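The Long Way to a Decent Loaf

I started baking bread the way other people start running: badly, and with too much gear. By the end of the first month I owned two bannetons, a scoring knife, a cast iron pot I could barely lift, and a starter that smelled like nail polish remover. What I didn't have was bread. I had discs. Very dense, very proud little discs that my family ate with a lot of soup.

Then I moved to Ranow, which has one hill, one bakery and a grocery called Grostora where the flour sits on the bottom shelf behind the cat litter. The bakery is called Palma and it opens at 7. If you get there at 7:30 you're choosing between a seeded roll and a long look at the empty racks. I missed out so many times that I asked (half joking!) if they'd teach me to make the big country loaf myself. They said sure, come in June, when it's too hot for anyone to want to be in here.

So I spent most of that month in the back room at Palma, sweating through my shirts and learning that everything I did at home was too fast. My dough was getting four hours. Theirs gets all night and a good piece of the morning. I'd been adding more starter to hurry things along, and they use so little that I thought they'd forgotten it.

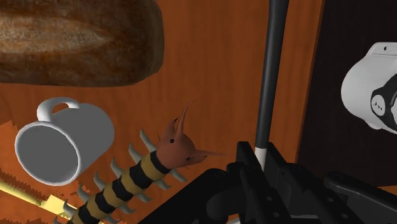 The other thing was water. I'd been scared of wet dough ever since it glued my hands together in my first week, so I kept sneaking in extra flour when it got sticky. Don't! Wet your hands, fold the dough over on itself, walk away for half an hour, come back and do it again. By the third fold it stops acting like pancake batter and starts holding its shape, and I still get a little thrill when it does.

My home recipe is now 600 grams of flour, most of it white with a scoop of rye, and I write the water on a sticky note because I change it with the weather. The rye comes from Gotari, a mill up the valley that sells it in brown paper sacks with the top folded over. It costs more than the Grostora stuff and I've stopped feeling guilty about that. I bake once a week, we eat the whole thing, and the heel goes to whoever is standing nearest.

Baking it hard was the last lesson, and the one I fought the most. I kept pulling loaves out when they were pretty and gold. At Palma they leave them in until I'm sure they're burnt, and then they leave them in some more. The dark crust tastes like coffee and toasted nuts, and it stays crackly well into the evening if you keep your hands off it.

I'm back to owning one banneton, by the way. The other one holds onions.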